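Chapter 3
Showing the Task: Hand Guidance and Remote Control

Robots that work in homes are seldom programmed one motion at a time. In most current practice a person shows the task, and the robot's controller is fitted to the record of what was shown. This chapter treats the two principal ways of giving such a demonstration.

In hand guidance, the teacher takes hold of the arm and moves it through the task while the joints record their positions. The method is direct and calls for little training, but it suits a single arm better than two. In remote control, the teacher stays apart from the robot and moves it through a pair of handles, a headset, or a smaller copy of the arms. Both arms and the base may then be moved together.

Remote control also permits demonstrations in simulation. The Daltora household set, prepared at Flosirmont and used in the exercises for this chapter, contains 1530 recorded episodes. Of these, 505 were set aside for testing. Rooms in the set are joined by doorways and passages, and the teacher must learn to judge distance from the robot's own point of view.

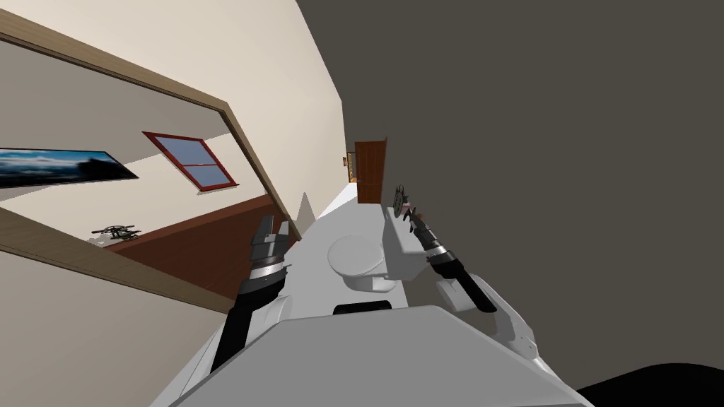 A teacher new to the handles will often watch the grippers and neglect the shoulders and base – a habit that leads to contact with walls and door trim. Section 3.1 sets out the Kragh procedure for correcting it, in which the base is brought to rest before either arm is extended. Section 3.2 considers how pauses and false starts should be marked in the record.

Sign up for the Budico newsletter to receive notice of new chapters.
© Budico. Contact | Back to top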